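Ornalley Shelf Picking Project
Final report, section 4: The grip-confirm fault

4.1 Background

The task was to take a named grocery item from a three-level shelf and move it to a second location. All runs were done in simulation with a single arm and a two-finger gripper. The planner was Tranditz, and the grasp controller was our own code, called Nel in the rest of this report. We completed 2,547 runs before the fault was found. Of these, 1,996 were logged as successful.

The success count was wrong. While preparing plots for section 5, we replayed a set of runs from the log and saw that the arm had left the shelf with nothing between its fingers in 23 of them. Each of the 23 had been written to the log as a success.

4.2 Symptoms

In every bad run the target was a round can on the middle level. The approach was normal and the fingers stopped on either side of the can. Nel then reported a closed grip, the arm backed out, and the can stayed where it was or fell over. No error was raised. Boxes and square tins were not affected, and neither were cans on the upper level.

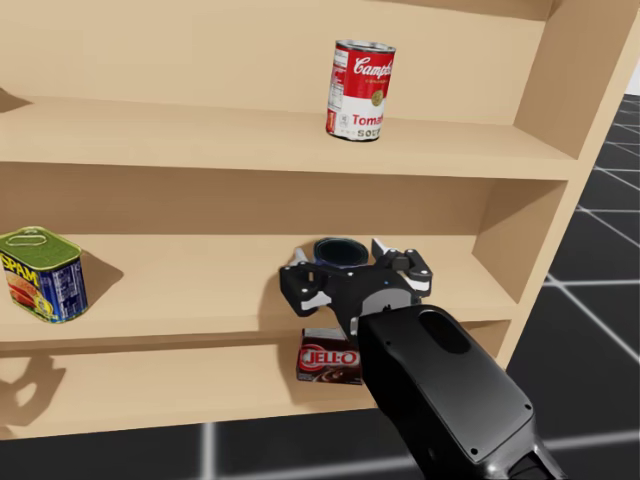 The middle level is the hardest of the three to reach into. The board over it limits how high the wrist can travel, so Tranditz brings the arm in at a slant and the fingers meet the can at an angle. This matters for the cause described in 4.3.

4.3 Cause

Nel decided that a grip was closed when finger speed stayed under a threshold for 3 control steps in a row. It did not check finger force or the distance between the fingers. Two conditions could meet the speed test without a grip:

The fingers had not started to move. The close command was sent one step late when the planner was still settling the wrist, and the counter was already running.

One finger touched the rim of the can and stalled. The other finger was still open, but the code used the average speed of the two.

The first condition explained 19 of the bad runs when we stepped through them. The other four were rim contacts. Both conditions depend on the slanted approach, which takes longer to settle and puts one fingertip nearer the rim.

The logging error was separate. The success flag was set when the arm reached the drop pose, and the position of the item was never read.

4.4 Changes made

The counter now starts only after the close command has been received. Each finger is tested on its own, and both must report contact force. The success flag is set from the final position of the item. If the grip test fails, the arm opens, backs out along the same path and stops.

We repeated the 23 bad runs with the same start states. All of them now either hold the can or stop with a fault code. The full set has not been repeated because our time on the Ekuvcombe cluster had ended, so the success rates in section 5 use the old runs with the 23 cases moved to the failure column.

4.5 Remaining issues

Only part of the log was replayed. There may be more false successes in the runs we did not check. The force threshold was set by hand for full cans and has not been tested on light or empty ones.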